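Speaker notes - Growers' winter meeting, 2018-01-24
Talk: Keeping spray records that hold up
Length: 25 minutes, questions after

Slide 1 - Title
Wait for people to sit down. Say there is a handout by the door and the slides are on the Kurkia Growers page, so they don't need to copy anything.

Slide 2 - What we will cover
What goes in a record, when to write it, and where people lose time. Not covering sprayer setup or nozzle choice today. That is the March session at Ayala.

Slide 3 - What a usable record has in it
Read the list from the slide, slowly. Date and start time. Field name, the same one every time. Crop and growth stage. Product name and registration number, copied from the label. Rate per acre, total amount used, acres treated. Name of the applicator. Wind speed and direction, air temperature.
Remind them that state rules differ and the label is still the first place to look. If somebody asks about a particular state, take the question afterward.

Slide 4 - Field names
Spend some time on this one. At the Tirico farm we went through 271 entries from past seasons. The same field showed up as "north," "north 40," "creek side" and "Miller's." When the farm had to match a residue test to an application, it took most of a day with a map. Pick one name per field, put it on the map, tape the map inside the truck door.

Slide 5 - When to write it
At the sprayer, before leaving the field. Wind readings written from memory in the evening are the weakest part of most records I see. Take one reading at the start and one at the end. If the wind shifts in between, write the time.

Slide 6 - Paper or phone
Either one works. Paper gets wet and gets left in the other truck. Phones run down and the signal is poor in the bottoms. We tried the Kimivance record app for 2 seasons. It saves entries without a signal and sends them later, and it fills in the registration number once you have typed it the first time. It does not check your rate against the label. Say that twice.
If you stay with paper, use a bound book. Loose sheets go missing.

Slide 7 - Tank mixes
Each product gets its own line, even when it all went in one tank. List adjuvants too. Leftover mix is the part people skip - write down how much was left and which field it went on.

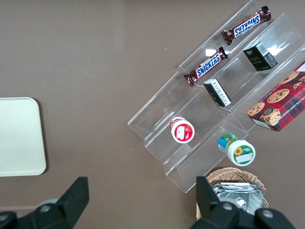 A grower at the Tirico session objected that a separate line for each product was too much writing when he runs the same mix over a dozen fields. He wanted to write "same as above" and move on. My answer: give the mix a letter, write it out in full on the first page, and use the letter after that. If one rate changes, it gets a new letter.

Slide 8 - Four things to do this week
1. Settle the field names.
2. Put a wind meter in the cab and check the battery.
3. Copy registration numbers for what is in the shed now.
4. Decide who keeps the records when the usual person is away.

Slide 9 - Questions
Repeat each question into the microphone. If time runs short, skip slide 6 and point to the handout. Sign-in sheets for credit hours go back to the table by the door.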